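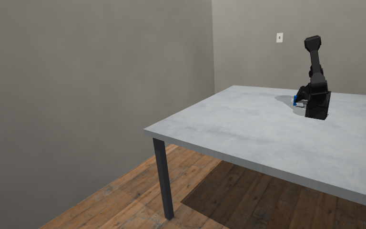

Hulludano Stage Turntable

The Hulludano is a modular revolving platform for theaters, school auditoriums and touring productions. It is manufactured by Fakel and supplied in North America through the Laltbridge rental and sales office. The platform allows a full change of setting in view of the audience and may be laid directly on an existing stage floor. No pit or permanent alteration to the building is required.

Construction

The deck is assembled from wedge-shaped sections that lock together with recessed cam fasteners. Each section can be carried by two persons and passes through a standard single door. The running surface is finished in matte black and may be painted by the purchaser with ordinary scenic paint. A beveled surround is available for productions in which performers step on and off the platform while it is moving.

The drive unit is housed beneath the outer ring and turns the deck by friction wheel. Speed is adjustable from the control desk in either direction. Up to 40 positions may be stored and recalled in sequence, and each may be given its own starting ramp so that standing performers and freestanding furniture are not disturbed. An emergency stop is fitted at the desk, and a second is supplied on a cable for the deck operator.

Specifications

Maximum distributed load, kg: 1000
Maximum load while turning, kg: 500
Installation crew: 4 persons
Stored positions: 40
Control: desk with cable, or external show control
Surface: matte black, paintable

The load figures apply to a platform laid on a level floor. Raked stages require a separate assessment before an order can be accepted. Please include a section drawing of the stage with your inquiry.

Rental and purchase

The platform may be rented by the week or purchased outright. Rental includes delivery, one day of on-site instruction and the use of transport carts. Carts are not included with a purchase but may be ordered separately. Organizations that rent the platform for a complete run may apply part of the fee toward purchase, provided that the request is made before the equipment is returned.

Reservations for the fall season open in April. School and community theaters may reserve on the strength of a purchase order – a deposit is not requested until the delivery date has been confirmed.

Accessories

Beveled surround, in sections
Yeo cable guide, for practical lamps and speakers mounted on the deck
Spare friction wheel
Transport cart
Second cabled emergency stop

The Yeo cable guide limits rotation to one and a half turns in each direction. Productions that call for continuous rotation should plan on battery-powered fixtures.

Contact

Technical questions, including drawings and floor loading: Higinio Serrano, Product Support
Rental dates and quotations: Shadi Haddadin, Laltbridge office

Manuals and blank ground plans are sent on request.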